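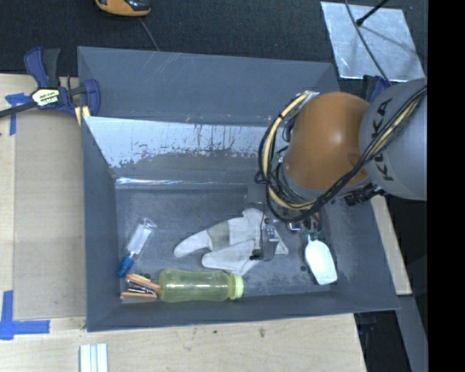 2 min read

Gralano puts a robot arm on the mixed-goods line at Drota, and the packing crew keeps the good chairs

DROTA – I run the returns floor at Gralano, and I've been asked to write this one myself, so please forgive the lack of polish. Starting this July, a robot arm is taking over the first pick on our mixed-goods line. If you've ever sent back a box of household odds and ends, there's a decent chance we've handled it.

Our returns arrive all jumbled together. A work glove, a see-through bottle, a clamp-like wooden thing, some little tool with a blue end – it all gets tipped into one deep gray bin, and somebody has to lean over the side and fish it out. Last year each line did 2833 bins. I did a good share of those myself when I started, and my lower back would like that on the record!

The new station is called Breto. It's a KUKA arm with a finger gripper and a lot of cable, set up next to the bin by the integration team at Adeyemi. It reaches in, takes one item and hands it on to a person, who checks it and decides where it goes next. We still want people making that call. A glove with a gray smudge might be fine to resell or it might not, and that takes someone who has handled a few thousand gloves.

Soft things are the hard part (fabric never lies the same way twice), so the trial crew spent most of their time on those. When Breto can't get a grip, it stops and turns on a light, and whoever is closest walks over and sorts it out. On a normal shift that's about 16 times. We expected to find this annoying, and a couple of us do.

So what changes for the 268 people who work here? No jobs are being cut because of the new station, and pay grades stay where they are. The bin pickers move to checking and grading, which they can do sitting down, at tables set to their own height. Everyone on the line gets paid training, including how to pause the arm and clear a stuck item. The early shift asked for a later start on training days, and they got it: 9:30, with coffee.

We're beginning with one line and running it for 100 shifts before we decide on a second. The crew will have a say in that, and they've already sent me a list of complaints about the beeping.

Local press and neighbors are welcome to come see Breto at work any Wednesday afternoon. Please wear closed shoes and check in at the Gralano front desk.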